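Before you read any further, please have a look in the `notes` folder, where Mercedes Henao has kept a running list of corrections since March. Anything she says there overrules what I say here.

# Drollbridge small sorting set

Drollbridge is a collection of short sorting jobs done on a tabletop: little bottles, cans and other small containers put into paper cups, and sometimes taken out again. It grew out of a much larger pile of tidying material that Indrek Butkienė and I had been meaning to split up for ages, and the cups seemed the kindest place to begin. They are cheap and light, they come in cheerful colours, and they tip over if you look at them crossly, so there is plenty to learn from them.

## What's in the box

- 329 sorting runs altogether
- 280 of those finished and checked by a second person
- 9 kinds of small container
- 7 cup colours, plain, all with the same pale rim

The runs that haven't been checked are in `pending`. You are very welcome to use them, but do read the remarks column first, as a few of them stop early and one or two have the wrong cup colour written down.

## How the table is laid out

We keep to a plain white table against a plain wall, because patterned cloths made the clear bottles terribly hard to pick out (Valdis Jaunzems lent us a lovely checked one and we had to give it back after a morning). Short pieces of red and blue tape mark out the places on the table. The cups stand towards the back and the things waiting to be sorted start nearer the front. If you are setting up your own table to match, get the tape down first and fuss about the cups afterwards. I did it the other way round and spent a whole afternoon shuffling everything along.

## Labels

Each run has one line in `runs.csv`. The columns are `run`, `item`, `cup`, `placed` and `remarks`. Colours are written the way a person would say them out loud, so you'll find "grey" and "yellow-green" and not a string of numbers. Aivar Strazds argued for a proper colour chart and he may well be right, but he hasn't made one yet.
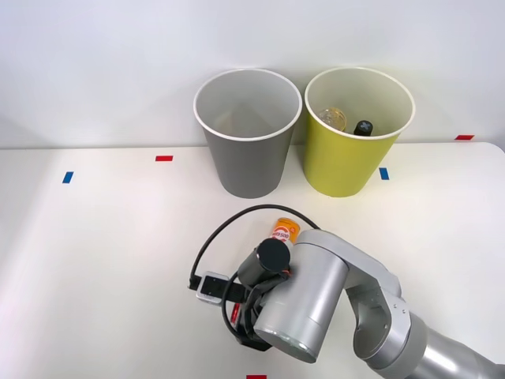 The `item` column goes by shape and colour too, and leaves out what the container might once have held. A can is a can, a bottle is a bottle, and if the cap is a different colour from the body we say so. Where two bottles ended up sharing a cup, they have a row each with the same run number, so please don't tidy those away as duplicates! I did precisely that in the first version and had to put them all back by hand.

## Odds and ends

- `placed` is `yes`, `no` or `leaning`. The last means the item is in the cup but resting at a slant.
- The Berkitz folder holds older runs with taller containers. They follow the same columns, apart from `remarks`, which is missing.
- Spellings are British, so search for "grey" and "colour".

## Getting in touch

Questions about labels are best sent to Mercedes, and anything to do with the layout can come to me, Ona Kütt. I read messages in the evening, usually with a cup of tea beside me, and I do answer them all in the end. If you find a mistake, tell us the run number and the column and we'll add it to the notes.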